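Tekberg Under-Mattress Pad: Setting Up
Section 2 - Placing the pad and first use

Before you start, take the pad out of its sleeve and let it lie flat for 15 minutes. Do not plug in the power supply until step 6.

1. Strip the bed down to the mattress.

2. Check the slats or base for staples, splinters and loose screws. Anything sharp can puncture the pad.

3. Lift the mattress at the head end and slide the pad across the base, label side up. It should lie where your chest will be - 50 cm from the head of the bed suits most adults.

4. Lead the air hose out on the side nearest the outlet. Make sure it is not pinched between the mattress and the bed rail.

5. Lower the mattress and smooth it out. Put the pillow back.

CAUTION: Do not place the pad on top of the mattress or directly under a sheet.
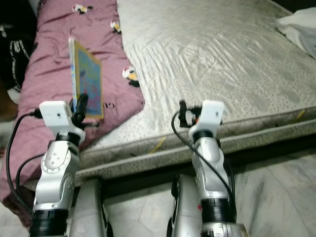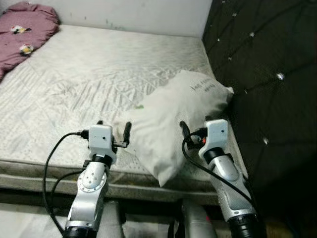
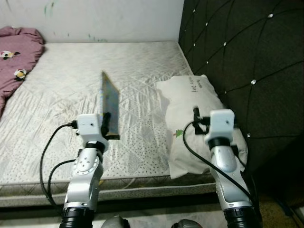
Fanni Orbán writes that on her Brandska base the pad crept toward the foot end within a week, and that a strip of non-slip shelf liner under it cured the problem. The liner must be thin and must not cover the hose connector.

6. Plug in the power supply. The light on the control box blinks while the pad fills, then stays on.

7. Open the Portela app on your phone, tap Add Pad and follow the prompts. Stay off the bed until calibration ends.

Note: Sleep readings may be uneven for the first two nights. If they stay that way, repeat steps 3 to 5 and calibrate again.

Note: For a mattress thicker than the limit printed on the pad label, see Section 6.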